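Section 4. Shared Kitchen: Dishes and Water Use

Applies to all furnished units at Hamside. The water allowance for each unit is 231 liters per day, shown on the Clunda meter beside the entry door.

4.1 Before washing

1. Turn the sink valve a quarter turn to the left. The meter display lights up.
2. Scrape food into the compost bin. Do not rinse plates under a running tap.
3. Fill the basin to the marked line and add one measure of detergent.

CAUTION: Water from the tap may reach 40 °C within seconds. Test it before placing hands in the basin.

4. Wash cups and small dishes first, then plates, then pans. Place each item in the wire rack as it is finished.

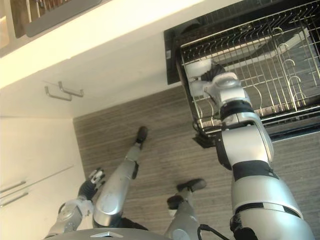

4.2 Drying and storage

1. Leave items in the rack for 2 hours, or dry them with a clean cloth.
2. Store plates on the lower shelf. Stacks must stay below the shelf lip — taller stacks prevent the door from closing.
3. Close the sink valve. If the meter shows code 324, the valve is still partly open; turn it fully to the right and wait for the display to clear.

NOTE: Chipped plates are replaced free of charge. Leave them at the front office before noon on Friday.

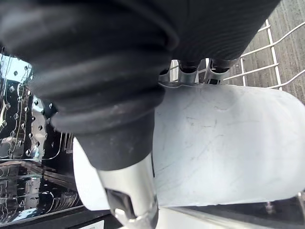

Idalina Vieira asks whether the meter also counts water used by a dishwasher, as her unit had one fitted in June. It does. Dishwashers are connected behind the same valve, and the valve must remain open until the cycle ends.

4.3 Cleaning the rack

Lift the rack out once a week and wipe the wires with a damp cloth. Do not use bleach.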